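**Speaker notes, student robotics night, Monday, slot 7**
(Lotte, if you're covering for me: pause where it says pause. The laugh is optional and usually is.)

**Opening**

Hi, I'm Jin-sol Seok. Our club is called Gerkuvitz, after a typo on the room booking form that we were too lazy to fix. We spent the year trying to get robot arms to put blocks where we told them to. A toddler does this for a cracker.

Pause.

The task: the judges call a cell in a taped grid, the block goes in the cell. Touching the tape costs points. My co-captain Woo-jin Han wrote in our September plan that this would take two weeks. I have the plan here. I'm going to keep it forever.

**Slide: the grid, up close**

Say before clicking: we laid the tape by hand, and every wobble in it is somebody's signature.
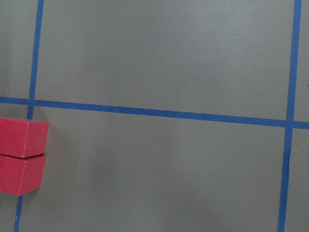 *Wrist view: blue tape, two red foam blocks on the line.*

Let them look. The blocks are across the tape, so under our rules this is zero points. Cecilia Kwofie argued for a week that a block covering the tape isn't touching it "in spirit." She is now our rules person.

Mention the slant. Our first script assumed perfectly square cells, and it did beautifully on paper. We fixed it by marking the four corners of each cell and letting the code deal with whatever shape came out. (If someone asks why we didn't re-lay the tape: we did. It got worse.)

**Slide: the whole bench**

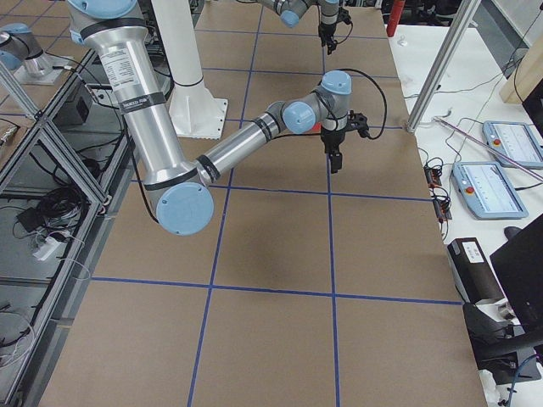
*2 min at talking speed*

Two arms, one board. Point out the near elbow, the big blue cap hanging low over the left side. For most of the spring we planned only for where the gripper was going and gave no thought to the elbow, which has its own opinions.

Point at the teach pendants on the white table. Red stop button on each. First lesson for every new member is where those are. Second lesson is that you're allowed to press one without asking, and you won't be teased. We're bad at the last part.

Skip the cables unless Margaux Chevalier is in the room. She has a labeling scheme. She will tell you about it.

**Numbers, fast**

- 3,000 practice moves logged over the year
- 7 members, 2 of whom can read the log

Yeon is our planner, the piece of code that decides which arm goes first. Its early answer was "both." Tell the story of the regional at Pradevstead, where both arms politely waited for each other until the buzzer. Don't rush this one.

**Close**

We fixed the waiting with a coin flip. Woo-jin wanted something more elegant and he's still working on it. Next year we go to Isholm with taller blocks.

Sign-up sheet is by the door. Questions, then give the clicker back to the next group.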